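About Somero

Somero is a small company that teaches household tasks to machines. Laundry is our main line of work, and folding shirts is where we spend most of our hours. We started 6 years ago in Wastine and still work from the same address.

What you see on a visit

Open days run twice a year, in the spring and in August. The last one was on 04/12/2025. Groups are kept to 15 people, and each visit takes 2 hours. The folding demonstration is done on a bed, with hand-held grippers and ordinary clothes. We lay a shirt out flat with the collar away from us, take hold of the cloth near the edge, and work from there.

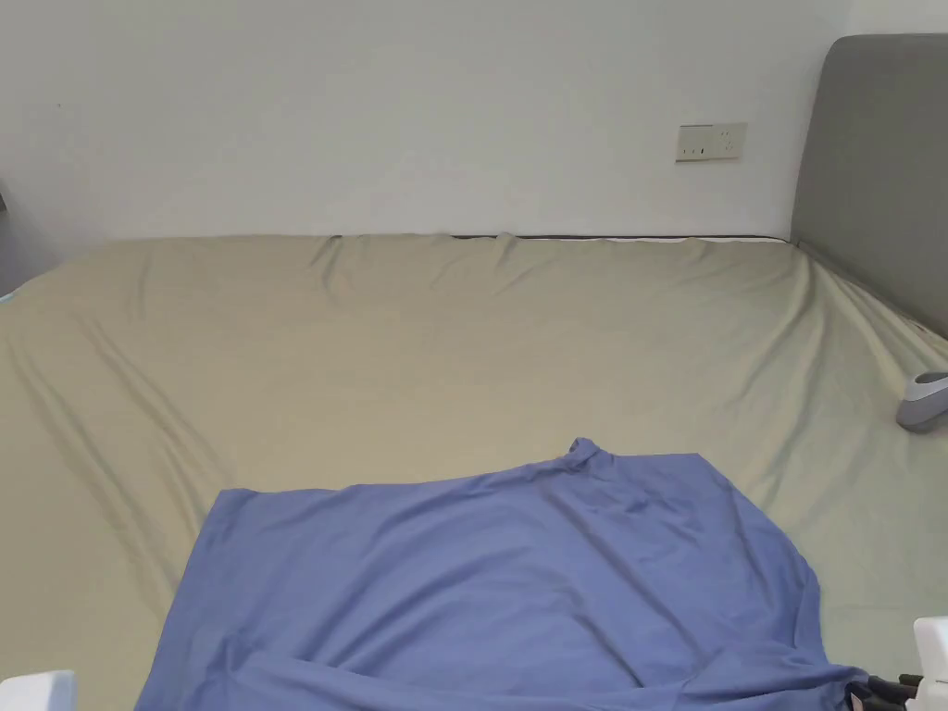
One visitor wrote to us afterward that she had expected the folding to be the hard part, and that she went home thinking about how much depends on where you first take hold of the cloth. She asked if we would show fitted sheets next time. We are working on it.

Visitors may ask questions at any point. Those who want to try the grippers can sign up at the door. Most people need a few tries before they can pick up one layer of fabric without the one under it. Close up, you can see how the cloth bunches between the two black fingers when they pinch it. 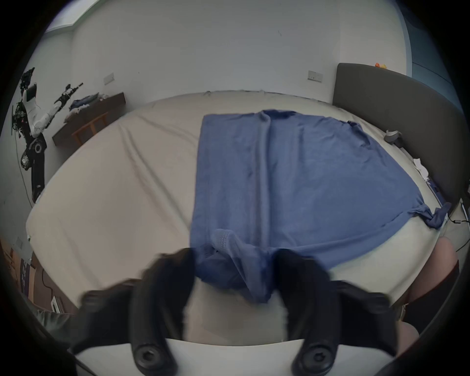 Our projects

Mai is our folding project. It covers shirts, towels and pillowcases.
Zomstead is our sorting project. It is newer and is not part of the open day yet.

Booking

Visits are free, but you do need to book. Schools should write to us at least 4 weeks ahead. Children are welcome with an adult. Parking is behind the building, and the entrance is on the same side.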